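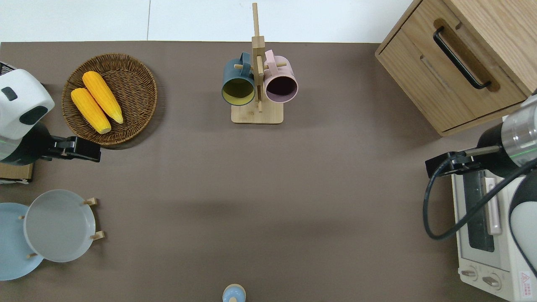 Rule 3 is the one I can't sign, Vasilis, and I have read it four times now in the hope that I'd mistaken the tone. "The work surface shall be clear of all objects not required by the current task" is a fine sentence for a bench that does one job. Ours does kitchen work all day, with two arms, and the kitchen stays put between jobs. The corn is in the basket, the two mugs hang on the tree so close they nearly touch, the toaster oven is over on the right, and the current task may involve exactly one of those. Under the draft as written, a person would have to walk in and strip the table before each task and dress it again for the next, and I'd point out that walking in is the part of the day the rest of the document is trying to reduce.

I've pasted Vasilis's message below with my replies in it, for those who joined the list after it went out. I've trimmed the part on badge colors, on which I have no opinion and hope to keep it that way.

> **Vasilis Vukadinović wrote:**
>
> Dear all, please find the third pass at the Custwood bench rules. I have tried to keep them to one page. Comments by Thursday, and please comment on the rule and not on my English.
>
> Rule 1. No person shall reach over the table while either arm is enabled. "Enabled" means the drives are powered, whether or not anything is moving.

Agree completely. I'd keep the second sentence in bold, in capitals if the template allows it. Every argument I've had on the floor at Durkden started with someone telling me the arm "wasn't doing anything." An arm that's holding still under power is doing quite a lot.

One small addition: please say what "over the table" means at the near edge. Things end up there. We have a light blue cap down at the front of ours, and a person standing there will pick up a cap without once feeling that they have reached over anything. I'd write "no part of the body past the table edge" and be done with it. If someone wants the cap, they can press the button first like everybody else.

> Rule 2. Arms shall be parked in the marked rest pose before an operator enters the cell. The rest pose shall be such that no gripper is above or next to a loose object.

First sentence yes. Second sentence, I think you mean "in contact with or closed on," and I think you wrote "next to" because it sounds safer. Measured strictly, it would fail us right now: the left gripper is down by the rim of the basket, and I'd call that a perfectly ordinary place for it to be in the middle of a job. You're talking about parking, I know. But Kha Khúc read it to the night crew as applying whenever the arms stop, including a protective stop, and a protective stop doesn't ask where you'd like to be.

Suggested text:

*Before planned entry, both arms shall be in the rest pose with grippers open and empty. After an unplanned stop, arms shall be left where they are until the operator has looked at what each gripper is holding or touching.*

The second half matters more than it seems. The urge to send everything home after a stop is very strong, and the shortest way home from inside a basket goes through the basket.

> Rule 3. The work surface shall be clear of all objects not required by the current task.

See above. I don't want to simply strike it, though. I think there's a good rule hiding in there, and it's two rules.

The first is about things that belong on the table but have moved. Fix the layout, write it down, and check it. We keep a printed layout sheet by the door with every item on it, and the person starting the shift compares the sheet to the table before enabling. Anything on the table that isn't on the sheet comes off. Anything on the sheet that isn't on the table gets found. It takes less time than finding a pen to sign it with.

The second is about room to work. What you really want is open space in the middle and the clutter out at the sides, so that the two arms have somewhere to pass things and somewhere to fail. I'd put a number on it: 160 mm between any fixed item and the shared zone. That's the figure we use at Durkden and I make no grand claims for it. Ľudovít Skála picked it, he had reasons, and he wrote them on a whiteboard that has since been cleaned.

> Rule 4. Stacked or hanging objects are not permitted within the reach of the arms.

I see where this comes from (the bowl incident, which we've all agreed not to name, and which I've just named). But a kitchen bench without stacked or hanging objects is a table with a plate on it. Our dish rack has two tiers, with the round tray up on its four little wooden pegs, and the mugs hang from dowels, and hanging them is the task. If the standard forbids the task, people will do the task and stop reading the standard.

What about this:

*Stacked or hanging objects are permitted where they are listed on the layout sheet and where a fall from that position has been considered. Breakable items shall not be stacked or hung above the edge of the table.*

"Has been considered" is mushy, I admit. Ratih Siregar wants "has been tested," which I'd support if she is also offering to sweep up.

> Rule 5. Cables shall be routed so as not to enter the work volume.

Here I have to plead guilty before I object. On our right arm the cable hangs down in a loop over the front of the toaster oven. It has slack because the wrist needs slack, and that slack goes where slack goes. By the letter of Rule 5 we're out of compliance this morning, and I suspect every bench on this list is too. A cable that never enters the work volume belongs to an arm that never enters it either.

The real hazards are snagging and hot surfaces, so let's say that. No loop should be able to catch on a knob, a handle or a door at any point in the programmed motion. No cable should rest on or pass in front of anything that heats while it's powered. I'd rather be failed on that second one, fairly, than passed on a rule we all ignore. We'll be rerouting ours this week, and our oven stays unplugged in the meantime.

> Rule 6. Household appliances on the bench shall keep their original warning labels, and these shall be legible to the operator.

Keep the first half. The second half made me laugh, because the label on our oven is down in the corner of the panel and small, and from where an operator stands I don't believe anyone has ever read a word of it. The maker wrote it for a person with a slice of bread in one hand and their face near the door. Our operator is outside the line with a pendant. Leave the label on, and put our own sign at the operator position saying whether the appliance is live. "OVEN: LIVE" or "OVEN: DEAD," in letters the size of a hand.

> Rule 7. All stops shall be logged in Roltora with a cause.

Agree in principle. In practice I pulled our Roltora export before writing this. We have 3,253 stops in it, and 98 of them have a cause that is a word. The rest have a period, a dash, or the letter x, because the field is required and people are resourceful. Making the field more required won't help. A short pick list would: contact, dropped object, person past the edge, cable, lost view, don't know. I'd insist on "don't know" being in there and on it carrying no penalty. If I take it away I get "contact" for everything, and then I spend a month chasing contacts.

> I have used the Dubey checklist as the model for the sign-off sheet. It is long but it is thorough.
>
> Vasilis

It is certainly the first of those. The Dubey sheet was written for a fenced cell with one big arm and a conveyor, and half of its lines ask about the conveyor. I've seen people tick "conveyor guards in place" at a kitchen table, in ink, without slowing down. Once someone has ticked one line that can't be true, I don't trust the others. Please cut it to what we have: layout checked, edge clear, cables checked through the full motion, appliance sign correct, stop buttons pressed and seen to work. Two of those need a second person. I'd mark which.

So, for the tally: 1 and 7 yes with the changes, 2 and 4 and 6 reworded, 5 rewritten, 3 split in two. I can send the marked-up page tonight if that's easier than digging it out of this message. Your English is fine, by the way. "Shall" appears more often than I'd have thought one page could hold – but I gather that's the house style.

A question for the other benches before I go: does anyone have a working rule for who may move an item back to its place on the layout after the arms have nudged it? We say the shift lead only, and Kha says that on nights it's whoever is closest. I'd like to hear what the rest of you do, including the version you wouldn't put in the manual.

Naa Ackah
Durkden, kitchen bench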